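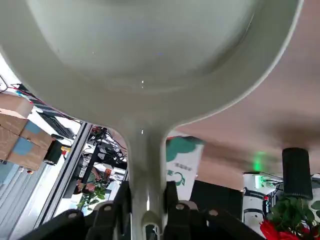 GASTHORPE – We're putting our house rules for robot grippers out in the open this May, and I'm really happy about it! I'm Severyn Hrynyshyn, I look after good practice at Trenel, and for a long time these rules lived in a binder that only our own people ever opened. Now anyone can have them, free, in plain English.

The guide is called Grasano. It covers the small everyday handling jobs, like picking up a ladle by its handle, and it has 177 short rules. Our first draft had 320 (I wrote most of them, so I get to say it was way too many). We tested the draft with our friends at Stasiv, who crossed things out with a lot of enthusiasm.

My favorite part is the section on approach. Before the fingers close, they stop, open, one on each side of the handle, and the operator checks that the grip point is centered. 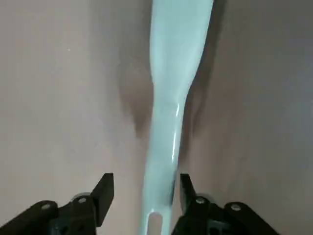

Only then do you get permission to clamp. We also ask for a written grip limit for every object on the job sheet, a stop button within reach of whoever is standing closest, and a fresh check any time somebody swaps a finger or a bracket – yes, even if it's the same part number.

Grasano is voluntary. It doesn't replace the safety standards you already have to follow, and your own risk assessment still comes first. Think of it as the stuff an experienced coworker would tell you on your first morning.

So far 166 people have signed up for the launch session, which is on a Wednesday at our Gasthorpe shop, and the room holds 219, so there's still space. We'll go through the approach rules, take questions, and argue a bit about rule 12, I'm sure.

To get a copy or save a seat, write to the Trenel press desk and put "Grasano" in the subject line. Comments on the rules can go to the same desk, and I read them all myself.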